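Can a machine clear a desk yet?
Nanard student project, second report
22 April 2026

We started this project with a simple question that turned into a surprisingly big one: could a robot arm clear up a desk at the end of the day, to the standard of a fairly tired person who wants to go home? Our short answer is "parts of it, and some of those parts very well". The long answer is the rest of this report, and we had a brilliant time finding it out.

Why desks

Most of the other groups on the course went for kitchens or laundry. We picked the desk because every workplace has them and because the job looks easy. Put the pens in the pot, move the mug, push the keyboard back, gather up the cables, wipe down. The facilities team at Landeg, who let us work in one of their offices in February, told us that clearing and wiping desks is the part of the evening round they would most like help with. Lifting bins and cleaning toilets takes more effort, but it goes faster.

What we used

The arm was on loan from the teaching lab, with a two-finger gripper. The control software was Burico, which the department already had a licence for. We had a budget of £1,000 and spent most of it on spare finger pads and a second camera mount (the first one cracked in transit - pack yours better than we did). Vumedport lent us a box of office clutter from their stores, and it was a wonderful box.

How we tested

Each attempt was one object and one instruction, such as "put the stapler in the tray". We ran 308 attempts altogether. An attempt counted as a success if the object ended up where it was meant to be, nothing else was knocked over, and no human had touched anything. We argued quite a lot about the second rule. If the arm nudges a pen two centimetres on the way past, is that knocking it over? In the end we said no, provided the pen stayed on the desk.

What went well

Boxy things with a clear top and sides were great. Staplers, tape dispensers, a hole punch, stacks of sticky notes: the arm got these nearly every time, and after the first few sessions we stopped holding our breath. Empty mugs were good too, once we told it to go for the rim and leave the handle alone. Wiping was the big surprise. With a cloth already in the gripper, it covered a clear desk more evenly than any of us did, corners included. We checked this with washable marker, and it was humbling.

What did not go well

Cables. We gave them 90 of our attempts and got 20 successes, nearly all of them with a single short lead lying in a straight line. With more than one cable the arm would pick the right one and bring three others along with it. A person sorts this out by pulling gently, feeling what moves and letting go again. Our arm had no sense of touch worth the name, so it pulled until something came with it.

White things on white desks were the other headache. Under a bright desk light the surface loses all its detail to the camera, and a pale rod or a pale plastic case more or less melts into it. The arm then reaches for a place slightly beside the object. Turning the light down helped more than any change we made to the software. We would love to claim we worked this out through careful analysis, but one of us switched a lamp off to save electricity.

Anything with controls on it needs care as well. If a device has knobs or a power button on its top face, the easiest place to grip may also be the place that changes a setting. We had not thought about this at all when we wrote our success rule. Next time, "nothing switched on or off by accident" goes in from the start.

So, is it ready?

For a whole desk, no. A cleaner with a cloth would be three desks further on before our arm had dealt with the first tangle. For wiping a desk that somebody has already cleared, we think it is close, and we would happily see it tried on a real evening round with a person nearby. That would leave people with the fiddly half of the work, and the staff at Landeg had mixed feelings about whether that is a good swap. We think they should be asked properly before anyone buys anything.

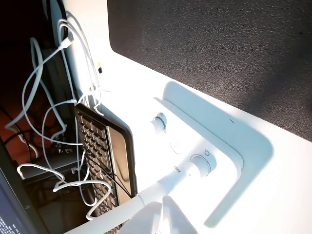
Photo: Nanard project group. Free to reuse for teaching with credit.

Still to do before the final report: repeat the cable attempts with softer finger pads, try a matt grey desk mat under pale objects, and return the box to Vumedport.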